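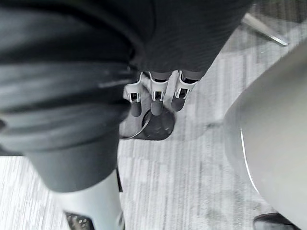 Unit 4 notes: Small seating areas, and how to reset them

Hi all. I promised I'd type these up properly after last time because my handwriting on the board got worse and worse as the hour went on. These go with chapter two of the Proken reader, and you'll want them next to you when you do the floor plan exercise at the end.

We start at the floor, because that's where people trip. Before you touch a cushion, look down. Where do the cables run? What's standing on the carpet, and does it have a base that sticks out farther than you'd think? Floor lamps are the classic one: the pole looks skinny, so you plan for the pole, and then the base takes up a good chunk of your walkway. A dark cord on a gray carpet is easy to miss too, especially late in the afternoon when everyone's tired. Run cords along the wall if they'll reach. If they won't, move the lamp or whatever it is closer to the outlet and build the seating around it. I know that feels backward (you want to start with the pretty stuff, I do too!) but it saves you dragging two armchairs around twice.

Carpet, while we're down there. Streaky or flecked carpet hides crumbs and lint really well, so don't trust your eyes from standing height. Crouch. Vacuum under the chairs as well as around them, and pull the chairs out to do it. Short legs leave small dents, and if you always put a chair back in the same dents you'll never have to measure. I worked at the Grenness for years before somebody showed me that, and I'm still a bit annoyed about it.

Now the basic group, two chairs and a table. You'll set this up more than anything else in this course. Tub chairs are forgiving because the arms wrap around and the thing looks finished from nearly any side, but please don't line them up flat against the wall like a dentist's office. Turn at least one toward the middle so two people can talk without twisting their necks. Then the table goes between them, close enough to reach from both seats without getting up.

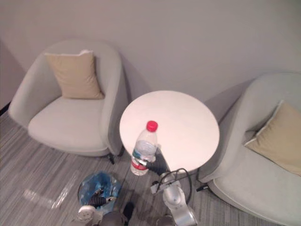

A round top is my favorite for this. No corners to bang a knee on, and it doesn't care what angle the chairs are at, so if somebody shoves one over a little the whole thing still looks fine. White tops do show every ring and smear, so wipe them first and last. I use a damp cloth and then a dry one.

Pillows: one per chair is plenty. Lean it against the back, seam side neat, piping on the top edge if it has piping. Matching pillows pull a pair of chairs together even when the chairs aren't quite straight. I don't do the karate chop in the middle, you can if you like it.

What counts as clutter? We went back and forth on this in class and I don't think we settled it. My rule is that anything a guest is in the middle of using stays put. A water bottle that still has water in it stays. An empty one goes. If you really can't tell whose it is and the room is turning over to a new group, take it to the desk and let them decide. The Tzanetos handbook says clear everything, every time, and I think that's too strict for a lounge, but know it for the test, since I do ask it.

Walls. Leave a little space behind the chair backs, a hand's width or so. Pale walls pick up scuffs, and light gray paint is a pain to touch up because it never dries the color you remember. Same goes for the far edge of the table.

For next class: pick a corner at home or at work and draw it from above, with the cords marked in. Then reset it and time yourself. Aim for 10 minutes, and if it takes you 20 the first time, that's fine, write down where the time went. Bring both drawings. The Grovora catalog pages are in the folder by the door if you want furniture outlines to trace, and please put them back in order when you're done.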